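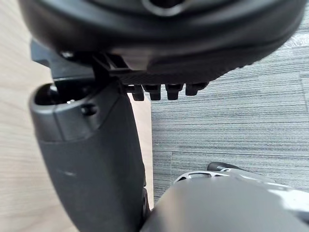
¿Para qué abrir el laboratorio al público en un trabajo sobre manipulación? Para ver cómo responde el protocolo cuando las indicaciones las da gente que no lo ha escrito.

4.2 Jornada de puertas abiertas

La demostración se hizo en agosto, en la nave de Grollano, con la misma celda de los ensayos previos (sección 3). Pasaron 200 visitantes por la mañana, en grupos de siete; explicación a cargo de Lertchai Petchrat, registro de Brynhildur Eyvindsson. Sin cambios en el controlador Roven respecto a la versión anterior – solo se bajó la velocidad máxima.

Figura 4. Vista desde la muñeca. Dedo gris oscuro de la pinza bajo el soporte negro de una carcasa; a la derecha, parte gris clara de la pinza y moqueta a rayas.

Se registraron 395 intentos. De ellos 74 se descartan por interrupciones ajenas a la tarea (preguntas, cambio de grupo, una parada de emergencia pulsada por un niño). El resto entra en la tabla 3, sin ponderar. Los visitantes elegían el punto de aproximacion y el operador confirmaba. Casi todos pedían entrar por debajo, cosa que no habiamos previsto en el guion – de ahí la variante B, añadida a media mañana.

Limitaciones: luz natural variable, ruido, ningún control sobre la experiencia previa del público. Dos grupos venían del taller Savard y conocían ya la pinza; se marcan aparte en el anexo.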